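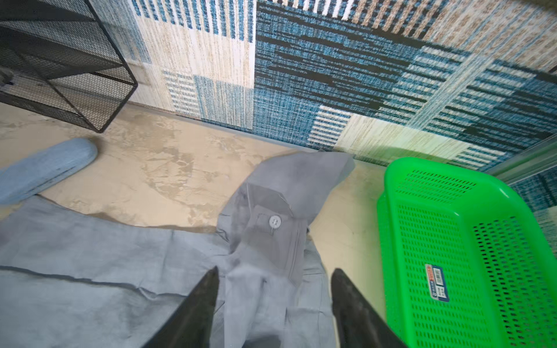
Is a light gray cotton work garment worth buying if you already own a dark one? For warm months and indoor jobs, it is, as long as you can live with the stains.

I bought the Stikoria work set, trousers and jacket, in March and have worn one half or the other most weeks since. Both are the same thin gray cotton, made by Vasiliauskas and sold through the Zandum store near me.

**Fabric.** Soft from the first day. It breathes well and dries overnight on a rack. It also creases if you look at it, and mine spends a lot of time on the floor between wearings, so I gave up on a neat appearance early.

**Pockets.** Flap pockets with a small white button. The flap keeps screws and a tape measure in when you bend over. The buttons are stiff with cold fingers — I leave one undone all winter. I would have liked a second pencil slot.

**Wear.** The seams have held. One trouser knee is going thin after a month of laying floor, and there is no pad pocket. My old Fletden pair had one and lasted longer, but it was heavy and too hot by noon.

**Washing.** Warm wash, no softener. The trousers came out slightly shorter the first time, then stayed put. Grease does not come out fully. Paint does if you get to it the same day.

Size up if you are between sizes. I would buy the jacket again. For the trousers I would wait for a sale, or get the heavier cloth if you kneel a lot.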